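The Denari table and the Jibrin cloth

Last updated Sat 19 August
27 shares

I've been selling tables under the Dotell name since 1996, and the Denari is the one I'd keep if I had to clear out the rest. It's a plain rectangular table with a light wood-grain top, it takes being leaned on, and it's the right size for the sort of jobs that end up colonising the kitchen: sorting, wrapping, cutting out, mending, board games that last till Tuesday. No drawers, no flaps, no clever bits underneath to catch your knees on. I did sell one with a drawer for a while and most of the people who bought it told me they'd lost things in it.

The stock number is 1587, which you'll need if you ring up, as there are two other tables on the list with names that sound very like it over a bad line.

You can buy the table by itself. Most people add the Jibrin cloth, and a fair few come back later for the Vondholm curtain, so I've put all three on this page to save you hopping about (the old site had them on three separate pages and it drove everybody mad, me included).

The top

The grain is light, more straw than honey, and it runs lengthways. I like a pale top for small work. You can see a dropped pin on it, and you can see a coffee ring too, so there's that. Wipe it with a damp cloth and a drop of washing-up liquid and then go over it with a dry one. Don't use anything with grit in it. Don't use those spray polishes either, they leave a skin that tape won't stick to properly.

I mention tape because I use an awful lot of it. If you do the same job over and over, a thin line of tape round your working area is the best cheap improvement you can make to any table. Mine's grey. I run it along the back and then turn it down the side towards the front, and anything that lives inside the line is part of the job and anything outside it is clutter. Get the low-tack kind. It lifts off this top cleanly if you peel it slowly and keep it flat to the surface – yank it upwards and you'll be rubbing at little bits of glue with your thumb for the rest of the evening.

The front edge is long and straight, and you can measure off it. I square up wrapping paper against it all the time.

The cloth

The Jibrin is a dark grey sheet, somewhere near slate. It's sold flat and hemmed, with no elastic and no fitted corners, so you can lay it over the whole top or fold it down to a working mat. I mostly use it folded. It stops small things skating about, it's kinder to anything with a finish you'd like to keep, and when you've done you can pick up all four corners and tip the bits straight in the bin.

It does crease. I'd love to tell you it doesn't! It comes to you folded, and even once it's been on a table for months you'll have soft wrinkles running across it wherever you've pulled at it. I stopped ironing mine years ago. A quick smooth outwards from the middle with both hands does well enough for sorting and packing, and if you're cutting fabric on it and want it dead flat, iron it on the wrong side on a medium heat and leave it to cool before you move it.
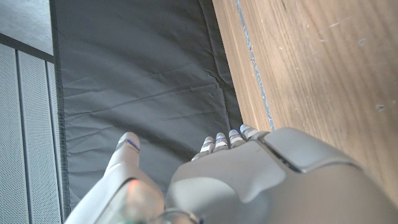 Can the cloth go in the washing machine?

Wash it at 30 with dark things, keep it out of the tumble dryer and hang it up by the long side. It will give up a bit of colour the first couple of times, so leave your white shirts out of it.

While I'm on the subject of colour, I get asked for this cloth in cream more than anything else I sell. I tried a cream one. It looked lovely on the Monday. The dark grey hides pencil, thread, crumbs and most of what comes off a pair of hands that have been in the garden, and pale things show up on it beautifully, so if you're sorting buttons or shells or bits of jigsaw you'll be glad of it. Dark things don't show up on it at all, mind. For black beads, take the cloth off and work straight on the wood.

The cloth is £27 if you buy it with a table or without. Same price either way, I can't be doing with bundles.

Trying it out for size

People want to know how much fits on top and I'm never sure how to answer, as one person's tidy table is another's jumble sale. My own test is to put out the things I'd have on it for a normal job and see whether I can still get both hands in from the front without moving anything. A lidded box in the middle, something flat beside it, something small and upright further back. If I can reach the one at the back without knocking the one in the middle, the table's deep enough for me.

I'd do the same at home before ordering, on the floor or on the table you've got now. Mark out the area with tape, put your own bits in it and sit down to it for ten minutes. You'll soon find out which hand you reach with and where your elbows go. I'm forever putting tall things at the front, and I've had to train myself out of it.

Bright colours help as well. If you've got several containers on the go, give each one a lid or a top in a colour you can pick out without thinking. Red for the one you're filling, say, and green for whatever you need to keep finding. I've used odd saucepan lids for this in my time. It needn't be smart.

The curtain

The Vondholm is a plain hanging curtain in a very dark charcoal, close to black. I sell it as a backdrop more than a window curtain, though it'll do for either. Hung behind the far edge of a table it hides the shelves and the boiler and the pile of coats, and your eye stays on what's in front of you. I find that restful. It's also a good plain background for selling things online – your old vase looks a good deal more expensive against it, I promise.

It hangs from a pocket along the top, so any ordinary pole will do. Hang it so the bottom just clears the floor. If it's too long, turn it up and tack it before you commit to cutting anything, as it drops a little over the first few weeks. It picks up fluff and pet hair like nothing on earth. A damp rubber glove gets most of it off. 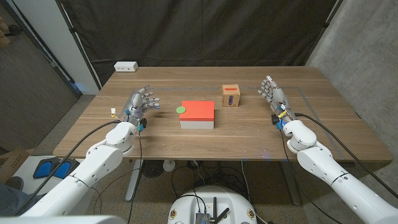 Light wood-grain top, grey tape line and dark curtain behind, with a red-topped box, a green disc and a small wooden box.

The boxes and bits I use on my tables aren't for sale, sorry. I get asked every week. They've come from all over the place and I couldn't get you a second one if I tried. For small storage I'd suggest having a rummage in your own cupboards first. A squarish wooden box is a very handy thing to have at the back of a table and you can usually turn one up second-hand.

Setting up

The Denari comes in one large flat parcel and there are two people's worth of lifting in it. Lay the top face down on a blanket, fit the legs finger-tight, check they're all seated, and only then go round and tighten them. Turn it over together. Please don't drag it upright on two legs, it strains the fixings and I can't replace those under the guarantee if they've been bent.

Check it for wobble on the floor where it's going to stay. Most of the wobbly tables I'm rung up about are standing on wobbly floors, and a bit of folded card under one foot is a perfectly respectable answer.

If you plug anything in at the table, lead your cables off the front or the side where you can see them and keep them away from where your feet go. I've kicked enough lamps over to feel strongly about this one.

Wear and tear

I've sold just over 4000 of these now, and the complaints I get are nearly all about the same two things. The first is heat marks. Use a mat under anything that's come off the hob or out of the oven, and under the teapot as well. The second is scratches from dragging boxes across the top, particularly wooden ones with a rough base. Stick felt on the bottom of the box and you'll have no bother. The cloth helps with this too, though not if there's grit under it, so shake it out now and again.

Sunlight will mellow the top a bit over the years. If you leave the tape outline in one place by a south-facing window you may find a paler line underneath when you lift it. Mine has one. I've gone and put fresh tape on top of it every time since.

Ordering and delivery

Tables go out once a week and I'll ring you the day before. Cloths and curtains go in the ordinary post and usually turn up first. I close for the first half of February for stocktaking and a holiday (in that order, unfortunately), and anything ordered in those two weeks goes out when I'm back.

Returns are fine on all three if they're unused. You can take the cloth out and look at it, obviously, just don't wash it before sending it back. For the table, keep the parcel it came in until you've made your mind up, and quote 1587 on the note.

If you're stuck between the table on its own and the table with a cloth, order the table, live with it for a month and see what you find yourself spreading over it. Plenty of people get along very well with an old sheet.

8 comments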